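Plollura Towel Folding Kit - Set-up Guide
Section 4: First run with a terry towel

Read this section after the arm is fixed to its base and the emergency stop is tested (Section 3). The first run takes 90 minutes if the software package from Trosumel is already installed. Please do it with one person at the keyboard and one person at the stop button.

4.1 Preparing the table

1. Cover the table with the green felt and pull it over the edges. Small creases are allowed. Large folds are not, as the fingers can catch them.

2. Put one terry towel on the felt, nearer to the left side than to the right. It does not need to be flat. The kit is made for towels which arrive bunched, and a soft peak in the cloth is a good first target.

3. In the menu, choose Approach, then Vertical. Set the speed to 8 per cent.

4. Press Go to hover. The arm moves above the towel and stops there with the fingers open and pointing down.
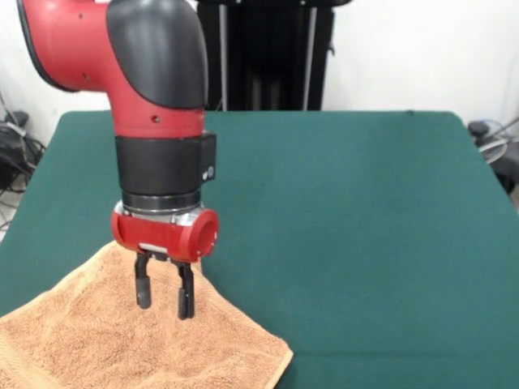

4.2 Setting the hover height

1. Lower the arm in small steps with the down key. Stop before the finger tips press into the loops of the cloth.

2. Look at both fingers from the side of the table, with your eyes at the level of the felt. The screen alone is not enough for judging this distance.

3. Press Save height. The value is kept when the power is off.

CAUTION: Keep your hands away from the fingers while the arm is enabled. If you need to move the towel, press Pause first and wait for the tone.

Note: If the message 2138 appears, the saved height is lower than the table height. Repeat step 1 from the start position.

4.3 Checking the view from above

1. Open the Overview window. The whole green surface must be inside the picture, with all four sides.

2. Look for the towel and the gripper. The gripper may cover a part of the towel, and this is normal at the hover position.

3. Objects next to the work surface, for example a box with other cloths, can stay where they are if they do not come over the edge of the green. Cables on the floor can also stay, but not in the place where the operator walks.

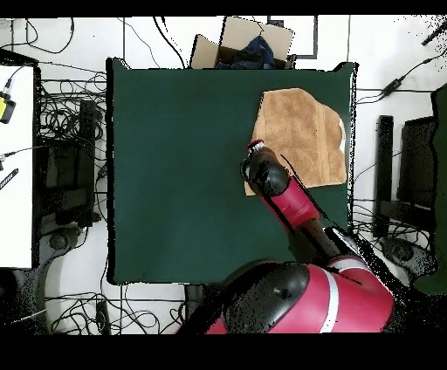 The colour of the surface is learned again each time you press Calibrate, so do this when the room light is the same as it will be during work. In our test room in Dresville we calibrate again in the evening, when the lamps are on. If the outline on the screen jumps or has holes, wait 60 seconds and calibrate a second time.

4.4 Starting from a folded towel

Some customers want to begin with a towel which has already one fold. Choose Montoya mode for this. Place the towel so that the upper edge is under the fingers, and let the care tag lie outside the cloth - the tag does not disturb the programme. Slightly skewed corners are accepted. 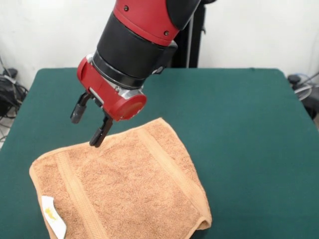 Remedios Figueroa
Technical Documentation, Trosumel

I add one remark to Montoya mode. Please do not use it with towels over 90 cm long until you have the October update. With a longer towel, the second fold can be placed too near to the table edge. Shorter towels can be used with the present version, and the hover height from 4.2 stays valid.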